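Leveled readers, set B: working notes
June 2021

Picking up from the last entry. The print files for the first eight titles are back from Tenura and the trim is right this time. The gutter is still tight on the eight-page books. When they are folded and stapled by hand, the last word on the left pages runs into the fold. Moved the text box left and resaved the template. Anyone with an old copy of the template on their own machine should delete it.

Word counts. Set B is meant to stop at 200 words per book for the top level. "The Drum in the Box" came in over that and I cut two pages of it. Rokeya Navaratnam thinks the cut lost the part where the boy tries the drum with a spoon, and she wants it back. I put the spoon page back and took out the page with the neighbor. Now at the limit exactly. Please don't add a title line inside the story text, it gets counted.

The full word list for the set is 1,552 entries after merging. Ran it against the sight word list again. 27 words show up only once in the whole set, and that isn't enough practice for a new reader. Most are in the cooking book (whisk, simmer, pinch, ladle). Options are to repeat them inside the same book or drop them. I'd keep whisk and pinch and repeat them, and drop simmer. Ladle can stay if the picture on that page is clear.

Sequence cards. Tested first/next/then/last with Lakmal Jayasinghe's group, six children, two sittings. The four-card version of the soup story went fine. The six-card version didn't. Cards three and four both show the pot, and the children swapped them nearly every time. One girl said they were the same card. She has a point. Needs a redraw with the lid on in one of them, or the carrots still on the board. Until then use the four-card version only.

Also from that sitting: "last" confused two of them, who took it to mean last night. Try "at the end" on one set of cards and compare.

Audio. Taras Hladun recorded the three animal books. Pace is good on the first two. The third is too fast for pointing along, mostly on the pages with one short sentence. Asked him to leave a full breath after each page turn sound. Files go in the Sirko folder under the book number, with the title left out of the file name. The player cuts off long names.

Teacher page. Selvaraj Nanayakkara read the draft and marked every place where we say "decode" without saying what we mean. Changed to "sound out" all through. Also cut the second paragraph on the theory of leveling. It repeated the front matter.

Comprehension sheets, status:
Animals at Night: done
Who Fixes the Road: done, needs answer sheet
The Drum in the Box: waiting on final text
Soup for Six: question 3 asks about a page we removed, rewrite
My Street: not started

"Positional words" book (on, under, behind, next to, in the corner). Still no title. Gayan Sultana wants the text to stay inside one house so the nouns repeat. I agree. Draft has 12 pages and each sentence uses one position word, bold on first use. Page 7 has two, so split it.

Room renders:
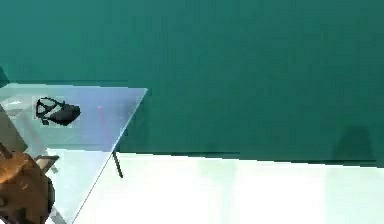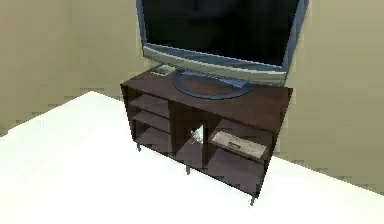 Draft text for pages 4 to 6 is now:

The cat is on the rug.
The cat is under the bed.
The cat is behind the door.

Page 6 was "in back of the door" in the first draft. Changed after Rokeya pointed out that the sheet for this book tests "behind" and the word never came up in the story. Same check needed for "between," on the sheet twice and in the text once.

Level check by hand gives this one a C. The Ondadow tool says D, I think on account of "corner." I'm leaving it at C and making a note on the inside cover.

Print run. Set A was 700 copies and we ran short of the two music titles first. Same number for set B, but split so the music and community helper books get the larger share. Narnari needs the split in writing before they quote. Will send it when the drum book is locked.

To do:
Redraw soup cards three and four
Rewrite question 3
Split page 7, fix page numbers after it
Ask Taras for the third recording again
Answer sheet for Who Fixes the Road
Set C topics can wait until October. Lakmal has a list started, mostly weather and farm titles, and would like one on the post office.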